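Buy the Boring Hours First

Every August I get the same phone call, from somebody running a small shop or a lab or a packing room, and it goes like this: we have money for a robot, which one do we buy? And every August I say the same annoying thing, which is that the arm is the easy part of the budget and I'd like to hear about the rest of it, please.

I've been on both sides of this. Back when I was at Prindport we bought two arms in one spring (I signed for them, so I can't blame anyone else) and they sat under a dust sheet until fall. We had the arms! We had the bolts and the nice catalog with the grippers in it. What we'd left off the spreadsheet was anybody's time to figure out what the things should do all day, and by the time we'd scraped that together the warranty was already ticking along happily without us.

So my opinion, which plenty of people at Yordanov will tell you is wrong, is that a first-time buyer should spend on simulation before spending on metal. Get a rendered room, put a rendered robot in it, and let your people make a mess in there for a season. A wrong guess about reach costs you an afternoon. Out on the floor, the same wrong guess costs you a bracket, a gripper finger and a very long email to the vendor.

It doesn't have to be a perfect copy of your building either. I used to think it did, and I once talked a client into paying for a model of their stockroom so exact it had the scuffs on the doors. Total waste. Give me a desk, some clutter, a folder lying flat and a robot with two arms that has to get at it, and I'll learn most of what I want to know before I've picked a supplier.
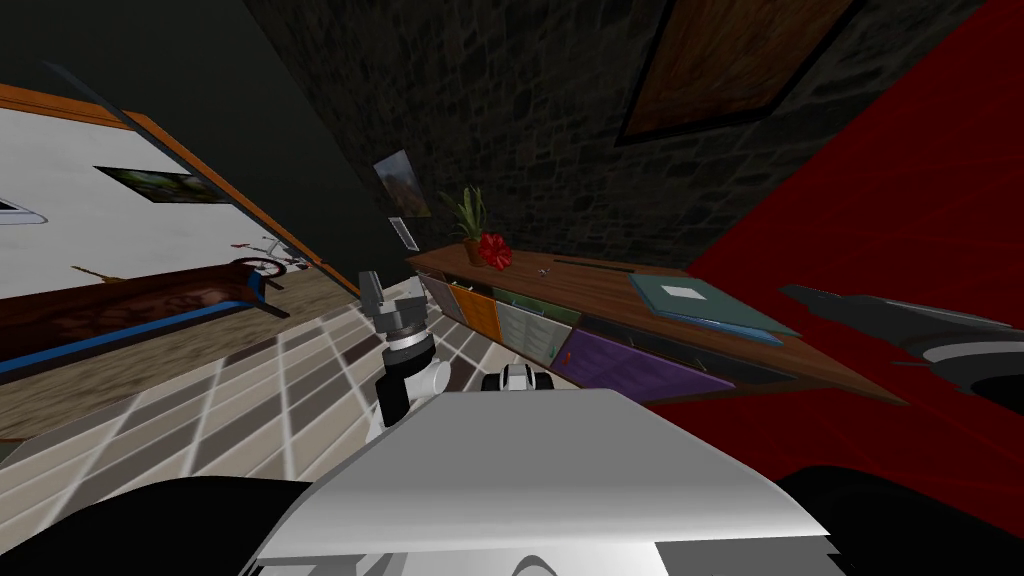
OPINION / PLANNING & BUDGETS

A flat folder on a desk is a great test, by the way, and I wish more buyers would ask for one. Sales demos love a chunky block, because a two-fingered gripper looks terrific closing on a block. Ask what the plan is for something thin lying on a tabletop and you'll find out quickly whether you're pricing one gripper or three.

Marin Živković and I have argued about this for years. He thinks simulation is where budgets go to hide, and he has a point: I've seen teams run 1,000 tries at the same task on a screen and still not have a line in the plan for wiring. His rule is to buy one cheap real arm on day one and let people bump into the truth. Fine, if you have a person free to stand next to it. Most of the folks who call me don't.

What I'd put in the plan, if you're starting from nothing: software and a decent computer first, then a chunk of somebody's week (a real person with a name, written into the schedule), then a rental, and only then a purchase. Drita Bošković did it in that order at Pilell and her purchase request was 5 pages long. It went through in one meeting. Mine at Prindport ran to 17 and I still had to go back for the safety fencing, which I'd forgotten.

Oh, and spares. Please budget for spares! A simulated finger never snaps, so months of practice on a screen will teach you nothing at all about how many you'll need in the drawer. Ask the vendor what other customers reorder and put that number in before the accountants see the sheet.

I'm pricing a setup for Eltuvov right now and they'd love to sign before the end of August. I've asked them to hold off on the arms until the rental's done. They're grumbling a bit, and I've sent them the software quote in the meantime.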